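News > Technology > Local

Block-pushing robot builds up its examples at Rondbridge

A small team at the Rondbridge workshop has recorded 599 examples of a robot arm pushing coloured blocks across a wooden board, and plans to keep going until June.

The recordings are meant for a learning program called Trelomano. It is given a short instruction in everyday words, such as "move the yellow hexagon away from the group", along with a recording of a person steering the arm through the job.

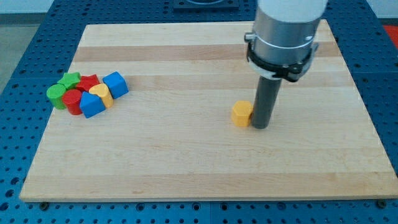
The arm's rod beside the yellow hexagonal block, with seven other blocks grouped on the left of the board.

Wendy Fairclough, who runs the project, said the arm was fitted with a plain rod to keep the task simple. It can push a block but can't pick one up.

"A star doesn't slide the way a cube does," she said. "If you push it off centre it turns, and you have to go around and fix it. We want those corrections in the recordings."

Two operators, Danylo Zhuravel and Waldemar Duda, share the steering. A session runs for 150 minutes with a break in the middle, and the blocks are put in a new arrangement whenever the instructions change.
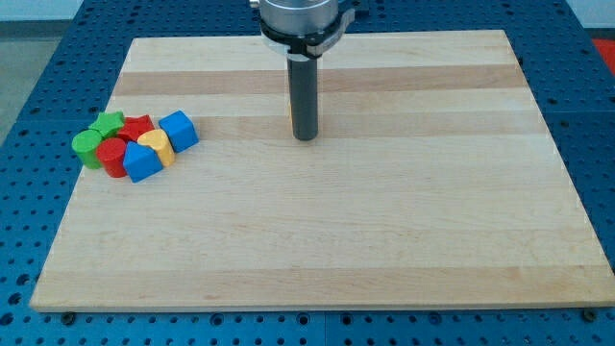
Not every attempt is kept. Bronwyn McAlister checks each recording against its instruction and has thrown out 19 so far, mostly where the operator moved the wrong block or stopped too early. Failed pushes that were later put right stay in.

The first version of the program was trained on 345 examples and did well with single blocks, Fairclough said. It had more trouble with tight groups - it tended to shove the neighbours along as well - and most of the newer recordings deal with that.

The team hasn't decided whether to share the collection with other workshops.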